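Lutilley Grasp Planner
Software for wrist-camera picking, by Stustau

Lutilley is a planning and perception package for arms that carry a small camera at the wrist and a two-finger gripper in front of it. It looks at whatever is on the table, proposes a handful of ways to take hold of it, checks each one against the arm's own reach, and hands the winner to your controller. We started it because we were tired of rewriting the same glue code for every new cell, and we've kept adding to it ever since (with a good deal of nagging from the people who use it every day, which we're grateful for!).

What it does while the arm is hovering

Before the fingers ever go near a part, Lutilley takes a look from above and works out where each item begins and ends, which way its long side runs, and how much room there is on either side for a finger to come down. Small boxes lying at odd angles are its bread and butter. So are shiny tops and clear windows, which used to give us no end of trouble in the early builds; Kusum Tiwari rewrote that part of the edge finder last winter, and it's a much calmer piece of software now.

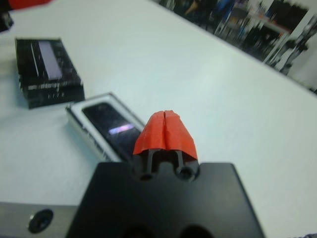
Closed fingertips over the table, with two small boxes to the left, both lying at an angle.

You can ask for up to 6 candidate grasps per item, ranked, and see the reasoning behind the ranking in the side panel. If you'd like the planner to favor one end of a part, drag the weight slider and it will replan on the spot. Most folks leave it alone after the first day, but it's there, and Sarla Nautiyal in our support team is always happy to talk you through it.

Holding on, and turning things upright

Picking is only half the job, of course. Once the fingers have closed, the in-hand module takes over and keeps an eye on the pose of the part from the wrist view, so that a long narrow block held by one end can be stood up, turned through 90 degrees or set down again without you teaching each waypoint by hand. Crinkly tape and wrapping throw little glints all over the place, and the module has a glare setting just for that. Start at the low end and work up.

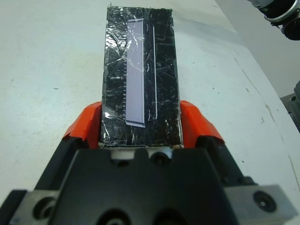 Does the planner need a model of each part before it can pick it?
A rough bounding size is enough to start with, and you can load a full model later if you want tighter placement.

What comes in the package

Planner and in-hand module
Camera-to-wrist calibration tool, with printable target
Kanaujia bridge for passing paths to your controller
Log viewer, which keeps the last 100 attempts with their wrist images
4 seats for one site

Updates

The December release adds finger-pad offsets, so if you've taped or padded your fingertips you can enter the extra thickness once and forget about it. Arnaldo Macedo has also rewritten the setup guide from top to bottom, and it reads a good deal more kindly than the old one did.

For a quote or a trial license, write to Lutfa Khan at our Prenby office and tell her a little about your arm, your gripper and the sort of parts you handle.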